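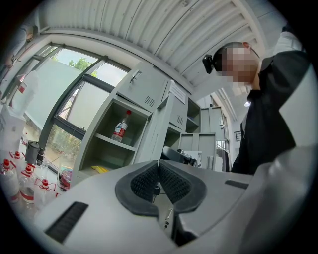

Clirkthorpe is looking for 12 people to help test a draft code of practice for hand-held grippers. The draft covers handover between operators, pad checks, headsets and what may stand on a table while a tool is in use. Drinks are a good example - bottles with red caps by the window and one more on a cabinet shelf are the sort of thing the draft has to deal with. You will work in pairs, follow the draft as written and note every rule that is unclear or slows you down.

Sessions last 2 hours and run through November. No experience needed, but you must be able to stand and lift one arm overhead. Pay is $500 for the full set.

To apply, write to Araba Quansah at Clirkthorpe by October 21, 2023.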